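The Drinks Corner That Ate My Kitchen

It started with ice. We had friends coming over one night in June, it was sticky out, and I was opening and closing the freezer every four minutes with a tray in one hand and somebody's glass in the other. By the end of the evening I had puddles on the floor and a strong opinion: I needed a bucket, a scoop and one place in the kitchen where summer could happen.

My kitchen in Sterstead is 8 feet wide, so "one place" took some negotiating. The toaster moved. The mail pile moved (to the stairs, where it remains). What I got in return was the end of a white table, and I have been fussing over it ever since like it's a front garden.

First lesson: put something down on the table. I tried a cloth and hated it — every drip of lemon juice stayed there to accuse me. Then I bought a big sheet of heavy brown paper from Riken, the art supply place over in Gronmont, and I love it! It goes to the very edges of wherever I'm working, and when it gets grubby I roll it up and cut another one. The roll cost me 18 dollars and I expect to be buried with what's left of it.

Second lesson: keep the middle clear. I know, I know, everyone says this about counters. But a drinks corner needs elbow room for slicing and pouring, so everything I own now lives around the outside. Bowls at the back, ice off to the left, cups up on pegs where they can drain. I went for the peg kind of rack after years of wire ones, and I like being able to grab a cup by its handle without looking.

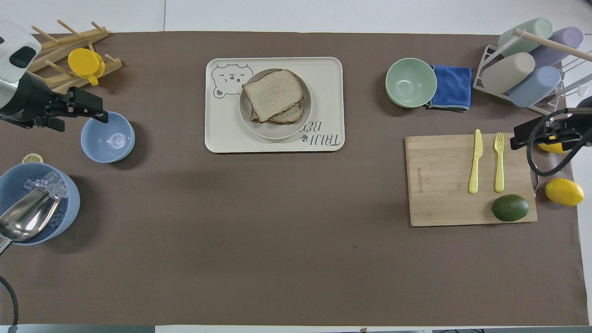 Ice on the left, the yellow cup on its peg, and two slices of bread on the bear tray.

The tray was pure weakness. I went into Šimek for a lemon squeezer and came out with a sleepy bear. It's handy for carrying a snack out to the porch, though, and people who come for iced tea do tend to want toast as well.

As for the ice, get a real metal scoop. I used a soup spoon for roughly two summers and chased cubes across the floor the whole time. And slice your lemons right before you need them, a few at a time. Mine dry out fast near the window, and I still haven't found anywhere else to put the table.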